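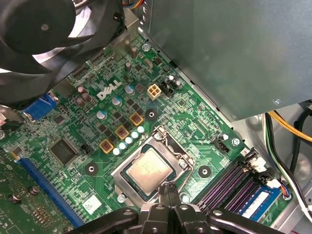 Compost heat for a small greenhouse - first winter going well!

slamet_y
Posted February 2019

Been reading this board forever and finally have something worth posting. We have a wood chip and horse manure mound behind the greenhouse at Vikatcombe, with 3000 liters of water going round between the coil in the pile and an old dairy tank under the staging. The core is sitting at 60 C and the seedlings are up and looking great. I'm so happy with this thing. We haven't burned a drop of kerosene since it got going, and the chips were all tree surgeon waste that used to go to the tip.

Pipe is plain black poly, laid in flat spirals as the pile went up. The circulation pump is a little Zullico, very quiet. I'll put up the full parts list if anyone wants it. My question for now is whether to pull heat all night or only when the greenhouse drops below a set point. What do you all do?

chipheap_costel
Set point, every time. Mine ran nonstop the first year and I chilled the pile right down by drawing too hard. Took 9 days to come back. The bugs in there are doing the work, so let them stay warm!

Also very jealous of your free chips. Everybody around here wants money for them now.

BrittMarieS
I'm going to disagree with Costel (in a friendly way). A slow steady draw has been kinder to my mound than on and off. When the pump kicks in after a long rest you get a slug of cold water going straight into the middle of the pile. Mine has the valve nearly shut and just trickles along day and night. Second winter on it and the chips are still going strong.

What's your flow rate, Slamet? And how wet is the pile? Lots of these go dry inside and people blame the pump.

slamet_y
Flow rate is embarrassing, I've never measured it. Bucket and a watch tomorrow! Moisture seems fine, squeezed a handful from a foot in and it held together with a drop or two coming out.

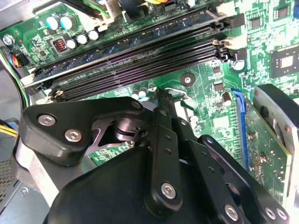
Temperatures are coming off probes at different depths, pushed down inside bits of conduit so I can pull them out again. They read every few minutes and the numbers go into a spreadsheet on an old desktop in the potting shed. That was headed for the recycler too, so it fits the spirit of the thing. It's had its side off, and there's one stick of memory in the top slot with three slots below it empty, so there's room to grow if I ever get ambitious with the charts. Anyway, the deep probe hardly moves. The one nearest the outside swings a lot with the wind, which makes me think I need a thicker jacket of straw on the north side.

iolanda_c
Yes to more straw! I doubled mine and it made more difference than anything else I tried. Use old bales if you can get them, they pack down tighter.

One thing though - is a whole desktop running all winter really the low energy way to read a few probes? It seems a bit backwards to save kerosene and then feed a PC. A little battery logger does the same job and you can change the cells once a season.

chipheap_costel
Oh come on Iolanda, let the man have his computer. Making a new logger costs something too, and this one already exists.

iolanda_c
Sure, but the old one eats power every single hour. I'm not being mean, I just think it's worth putting a plug-in meter on it for a week and looking. Might be nothing! Might be more than the pump.

slamet_y
Fair point and I like the meter idea. I could also have it wake up, grab the readings and go back to sleep. A friend has the same model and says it's possible from the startup menu. Going to blow the dust out and have a poke about in there anyway. 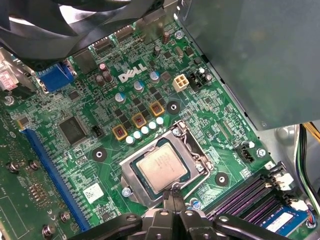
The shed Dell with its lid off, processor in the middle, fan up in the corner

BrittMarieS
Keep the damp off it, potting sheds are terrible for that. Mine is in a plastic crate with holes drilled in the sides.

Did you get to the bucket test?

slamet_y
I did! It was running MUCH faster than I thought. Shut the valve down to a trickle like yours and left it alone. Return pipe is coming back noticeably warmer and the pile hasn't dipped at all. So that's one vote for slow and steady, sorry Costel.

chipheap_costel
Ha, give it a proper cold snap and then tell me. My greenhouse is mostly single glazing and a trickle wouldn't hold it. Yours might be tighter. But okay, I'll try it for 14 nights and write down what I get.

aasmund_e
Jumping in from the sidelines, great thread. Has anyone used the spent pile afterward? I'm planning mine for April and I'd love to know if the chips are broken down enough for beds or if they rob the nitrogen.

BrittMarieS
On top as mulch, wonderful. Dug in, I'd wait another year. I sieve out the fine stuff for potting and throw the lumps into the next mound to get it started.

iolanda_c
Same here, the lumps are gold for starting a new one. Slamet, parts list please, you promised! Especially the fittings where the coil comes out of the pile, that's where mine drips.

slamet_y
Coming tonight. The fittings are brass compression ones with a liner pushed inside the pipe, and I tightened them all again once the pile was hot.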